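Bag and Zipper Repair Bench Hand - Part Time
Lutetti Repairs, Undano workshop
Posted July 16, 2018

Lutetti mends the things people were going to throw out and then felt bad about. Mostly that means bags, jackets, tents and cushion covers, and mostly what is wrong with them is the zipper. We have one open seat at the repair bench and would like to fill it before the end of July, when the camping crowd discovers what happened to their tents over the winter.

The job is 24 hours a week, spread over four days, with a start time we can discuss. You would be working with Maribel Cuervo, who runs the bench and has strong views on thread.

What you would do

Open up jobs from the intake shelf, read the ticket, and find out what the trouble is, which may or may not be what the customer wrote. Swap sliders, replace stops, re-sew tape that has pulled away from the fabric, and put in whole new zippers when the old one is past saving. Trim, clean, test, fold, bag. We ask for every zipper to be run up and down 6 times before it leaves, and yes, we can hear it if you stop at four.

There is also a fair amount of picking out old stitches. If that sounds restful to you, please apply at once. If it sounds like a punishment, there is a furniture place called Furnine two doors down that may be hiring. 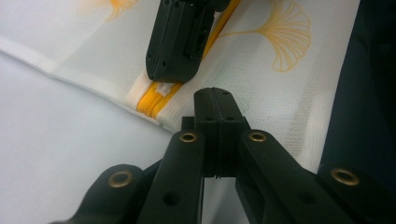

Fabric and zipper at the workshop.

What we are looking for

You can sew a straight line on a machine and a tidy one by hand. You have replaced a zipper before - your own counts, and so does your roommate's. You can sit with small, fiddly work for a couple of hours without starting to hum. Experience with heavy canvas or coated nylon is welcome, but we can teach it.

You should be able to lift a wet tent in a sack, which is heavier than you think and smells the way you would expect. Handwriting that other people can read is a real plus. Ours has been a problem.

What you get

Pay is $392 a week before taxes, paid every other Friday's worth of work at a time, with paid lunch on any shift over 6 hours. You get 7 paid days off in the first year, free repairs on your own things within reason, and first pick of the unclaimed bags. We have a drawer with 600 spare sliders in it, sorted by size until somebody was in a hurry. Putting it right is part of the first month.

There is decent light, a decent chair, and coffee from Kabbaj across the street if you are willing to walk over and get it.

How to apply

Stop by the workshop during open hours and ask for Maribel, or leave a note at the counter with your name, phone number and the days you can work. Bring one thing you have repaired. It does not have to be pretty, but it does have to close. We pay for trial shifts, and we call everybody back, including the people we don't hire.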